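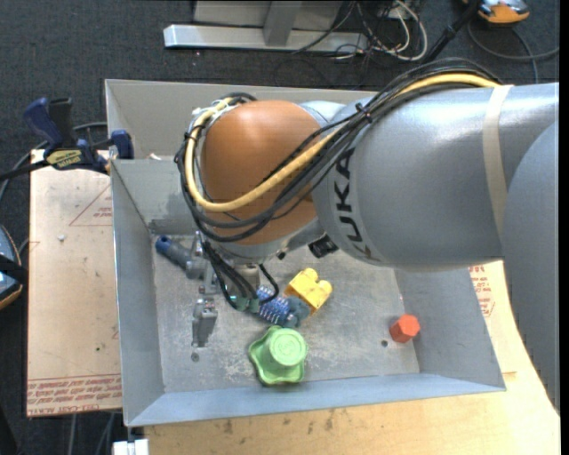

Move-out inspection, Lallenbridge vacation condos, unit 220. Checklist by Eveck Rentals, comments added after the visit in December. We write in the comment only what we saw or tested, so the owner and the guest can read the same thing. Small things left by guests go together in one open bin, like the gray rectangular metal one with the few small colored objects, and the bin stays at the office until the guest calls.

Entry door and lock: OK. Key code changed to 2923.

Smoke alarm, hall: OK, tested with button.
Smoke alarm, guest bedroom: NOT OK. No sound. New battery did not help, please order a new alarm.

Gas fireplace: OK. Glass is a little dirty inside. Etirley is coming for the yearly service at 11.

Balcony rail: one screw loose at left post. I made it tight by hand, but it needs a tool.

Bathroom, master: water is slow to go down in the shower. Hair was removed, still slow.

Kitchen: fire extinguisher in place, pin is in, needle in green.

Deposit: 300 dollars, return in full. The faults are from age, and the guest did not cause them.

Open points go to Akande Maintenance before the next arrival.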